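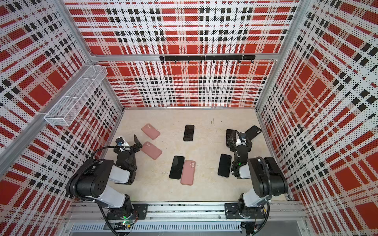
3. Method

The Clellham feed was rebuilt on a test server so that alert timing could be measured without affecting subscribers. Tuva Fagerlund wrote the importer, which reads notices from the municipal website, the water utility and the bus operator every 50 seconds. Oda Bakke and Slamet Raju labeled the notices by hand. Each notice received one topic (roads, water, transit, meetings, other) and one urgency level. Where the two labels differed, the stricter urgency level was kept.

The sample contained 400 notices. Of these, 158 were exact or near duplicates, mostly road closures posted again with a corrected end time. Duplicates were left in the import but excluded from the scoring.

3.1 Location matching

Street names were matched against the town register. Bråten is both a street and a district, and the first version of the matcher sent every Bråten notice to the whole district. The second version checks for a house number or a cross street before it falls back to the district. Notices with no place name go to all subscribers – this follows the current practice of the Gellden app, which we used as the reference.

3.2 Delivery

Push messages were sent to the four team phones only. Delay was taken as the time between the importer's log entry and the receipt logged on the phone. Messages held by battery saving mode were counted as late.

4. Results

Topic labels assigned by the classifier agreed with the hand labels for 94 percent of the scored notices. Most errors were between "roads" and "transit", where a closure also moved a bus stop. Urgency was weaker, and the classifier tended to rate council meeting notices too high when the text contained the word "deadline".

Delays were longest on Tuesday, when the utility posted its weekly maintenance list as a single page. The importer treated the page as one notice. Splitting it by paragraph is listed under remaining work in section 6.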